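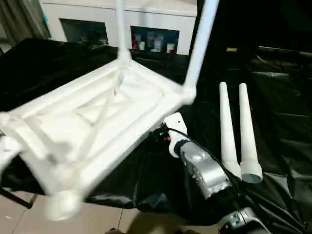 Photo: Echeverri workshop notebook

November 25, 2024

Gripper swap, continued. I left the Vurkier fingers on from last time and meant to move straight to the Rundton set, but I wanted a fair go at the white chair with the Vurkiers first, so that ate the morning (no regrets, it was a good morning). Same arms, same black sheet over the table, same speed limit in the controller as in October.

The chair is a nasty thing to hold! Those rails are thick and smooth and there's nowhere on them a pad really wants to sit. With the Vurkiers I got 17 clean holds before I stopped for coffee, and the misses were nearly all the same miss: pads land a hair too close to the outside of the rail, close up fine, then creep as soon as the arm starts to tilt. You can hear it before you see it, a little squeak. Backing the approach off and coming in flatter helped. So did wiping the pads, which I should do more often than I do. Note for whoever takes the next shift: there's a cloth in the drawer under the monitor, please put it back in the drawer.

Creep started earlier when I grabbed near a corner. I had guessed corners would be better because there's more plastic to bite on, but the curve pushes the fingers apart. Mid-rail is the spot. I've moved the default grasp point in the config and left the old value commented out under it.

Then the Rundtons. The swap takes me almost 25 minutes, and most of that is fiddling with the cable at the wrist so it doesn't get pinched when the last joint rolls over. I want a longer lead. Zeroed the opening, ran the warm-up, forgot to save the zero, did it all again. Holding force on the Rundtons reads higher for the same command, so don't copy the Vurkier numbers over or you'll be squeezing way harder than you think.

For the soft stuff I used the blue cylinder, and I spent a long time just watching the wrist view while jogging toward it in tiny steps. The Brelent camera is new to me and I'm still getting a feel for how much its exposure wanders when something bright is behind the target. Left it on auto for now, though I suspect locking it will be the answer. 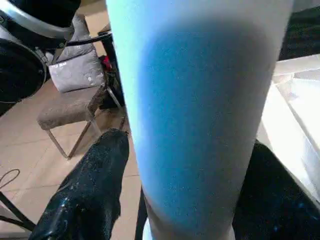

Do we have to redo the hand-eye calibration every time the fingers are changed?
Only the tool offset needs redoing, as long as the camera bracket stays bolted on. If the bracket comes loose or gets bumped, run the full calibration.

That came up in chat last week and I keep having to look it up, so now it's written down where I'll find it.

Back to the comparison. On soft targets I prefer the Rundtons by a mile, they close more evenly and I don't have to babysit the last bit of travel. On hard rails it's closer than I hoped. I did 11 tries at mid-rail with the new grasp point and lost 2, both on the fast tilt, and I'd blame my timing for at least the first. The second I can't explain. The log shows the command going out and the fingers answering late, so it could be the controller and nothing to do with the pads at all.

Which brings me to the arms themselves.
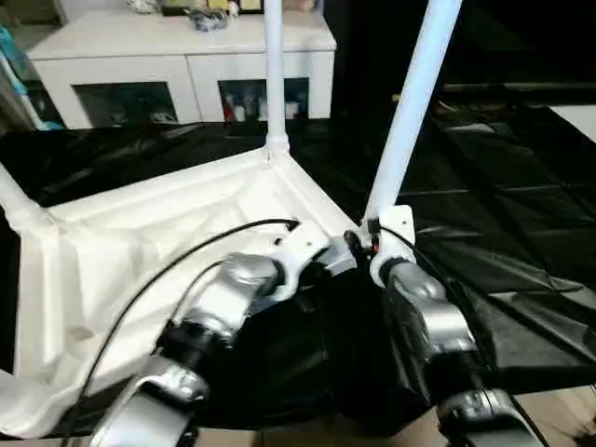

I haven't been fair to them in these notes. I keep writing up finger problems that could just as well be elbow problems, because the arm flexes a touch when it's reaching low and I only ever log the gripper side. From the next run I'm recording joint currents for left and right together with the finger position, same clock, same file. The disk will fill up faster. Fine.

Cable routing is also on my list. Any slack that's right for a low reach is too much when the arm folds up, and I've been moving the ties back and forth like an idiot. Going to try a soft sleeve on the upper link and leave the rest free.

Still to do: lock the Brelent exposure and repeat the blue cylinder, order spare Vurkier pads, find out why the zero doesn't save by itself after a swap. Rundtons are staying on overnight, power off, fingers open. Please leave them open.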